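We got to Stolerberg just after nine in the morning, with the fog still sitting on the river and the parking lot at the old sawmill already filling up. I'd wanted to see the wooden kitchenware open house for years (my kitchen drawer will tell you why), and this July we finally made the drive. It was worth every one of the 77 miles!

The open house belongs to Zadine, a small workshop that makes spoons, spatulas, servers and butter paddles, and for one day they let you wander nearly everywhere. You pick up a paper map at the gate, hang a tag around your neck and go. We started in the log yard, where the beech and maple sit under tin roofs with the ends painted to slow the drying. Our guide let us lift a freshly cut piece and then one that had been stacked for 15 months, and the difference in weight made everybody in the group laugh out loud.
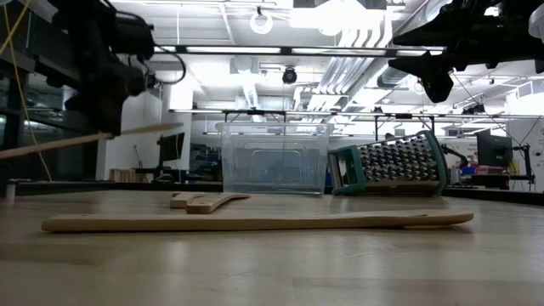
## Wood, tables and long handles

I'm a sucker for a good tabletop, and a shiny pale one with the ceiling lights streaking across it makes me want to go home and sand everything I own. Finish was a big topic all morning. The workshop people will happily talk for half an hour about the gap between a table finish and a spoon finish: a table can take a hard varnish, but a spoon goes into hot soup, so theirs get food-safe oil and nothing else. Two coats, a night on the rack, then a rub with a rag.

Handles start out as long square sticks and go through the rounding machine one after another. It's loud, it throws shavings all over the place, and the smell is wonderful, sort of like toast. We were each given a rejected handle to keep. Mine has a knot near one end and I love it.

After that came the carving room, which was my favorite stop of the day. The bowls of the big spoons are still hollowed by hand with a hooked knife, on benches worn into dips where people have leaned for years. I had a try on a scrap piece and managed to make something between a spoon and a doorstop. The woman at the next bench had finished two real ones by then and very kindly told me mine had character.

Lunch was in the yard: bean stew, dark bread and plum cake, all served by the Okoth bakery from down the road. Get there before noon, the cake goes fast.

In the afternoon there was a talk on caring for wooden utensils, and I took more notes than I did in college. Wash by hand, dry standing up, keep them out of the dishwasher. If the surface feels fuzzy, go over it with 200 grit paper, wipe off the dust and oil it again. 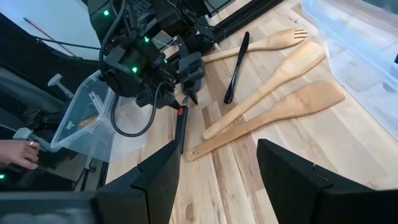

They also explained why slots belong in a server and why a spatula wants a thin edge but a stiff neck, and I've been looking at my own spatulas with suspicion ever since. A man from Plastex, who make the storage racks used in the drying room, had a small stand by the door and let us slide the trays in and out.

The shop was our last stop. Seconds are in crates along the back wall and they're a bargain. I came away with a slotted server, two spatulas, and a butter paddle I don't need at all, 43 dollars for the lot, plus a tin of the oil. Bring cash and wear closed shoes, they do check at the gate. We drove home with the windows down and the whole car smelling of beech, and I oiled the new spoons before I'd even unpacked the bag.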